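Note: Part 1 covered charging and calibrating the hand-held gripper. Do that before you start here!

Good habits for recording with a hand-held gripper

I love this stage - you get to teach a robot with your own two hands, in an ordinary room. A few house rules keep the recordings useful for whoever trains on them later.

1. Read the task card out loud, then put it away. One card, one object, one take.

2. Leave the clutter alone. Soft toys, boxes and bags are great practice for a robot, so please don't tidy up between takes.

3. Close on the object from both sides at once. With something round, like a roll of tape, line up the fingers across its widest part and squeeze only until it stops slipping.

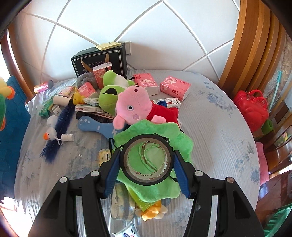
4. Hold still for 2 seconds after the grip closes, then lift. Tumaini Ogola added this rule in January, and our clips got so much easier to cut!

5. Move at the speed you'd use to pass someone a cup of tea. If you bump something, keep going and mark the take "contact" in the log.

6. Check for names, addresses and prescription labels before you record. Turn them face down or move them out of the room.

Stop after 23 takes and rest your wrist, even if you're on a roll. Then upload the batch to the Heltport folder with your log sheet. Nathalie Verhoeven reads every log, so write down anything odd - she really does want to hear it.

Part 3 covers trimming and labeling.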